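Skamis Robotics Data Office
We are posting a short account of our current collection work for partners and applicants who have asked how the examples are gathered. Numbering follows the internal summary.

1/ The aim of the present round is 2000 accepted demonstrations of reaching, grasping and placing. They will be used to train one policy for both arm types in service at our two sites. An earlier target of 3000 was lowered in December, when the review rules were made stricter.

2/ A demonstration is one complete attempt by a trained operator, from the start pose to the release of the item. Attempts that end in a drop are kept and labeled as such. Attempts that end in an operator stop are held apart and are not used for training at present.

3/ Operators work in blocks of 40 minutes – no more than four blocks per person per day. Ha-rang Ji prepares the daily task sheet, which sets the item, the container and the start pose. Operators may not change the order of the sheet.

4/ Each accepted file holds the wrist view, the joint positions, the gripper command and a one-sentence instruction in plain English. The instruction is written before the attempt. Files with an instruction added afterward are returned to the operator.

5/ Review is carried out by two readers working separately. Where they disagree, Emlyn Meredith decides. As of this morning, 613 files have passed both readers. The most common ground for rejection is a gap between the video clock and the joint record.

6/ Stations beside windows remain in the plan. Daylight changes a great deal between 9 a.m. and 4 p.m., and a policy trained only under ceiling lamps did poorly in our spring trials at the Espinoza site. Blinds are to be left as found, and the time of day is entered with each file.
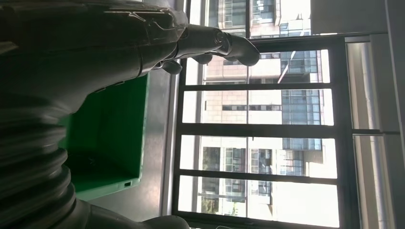 7/ Shiuli Mridha wrote in to ask whether strong backlight should count against a file at review, as her own group drops any clip in which the window washes out, and she would like to know how we tell a hard example from a bad one.

8/ Our rule is that glare alone is no ground for rejection. A file is rejected for light only if neither reader can tell from the wrist view when the grasp begins. Such files are stored under a separate label, and the station is noted.

9/ The operator guide, version 3, will be sent to Fidance and Rarix when the second reader training is complete. Questions on file format should go to the data office in writing.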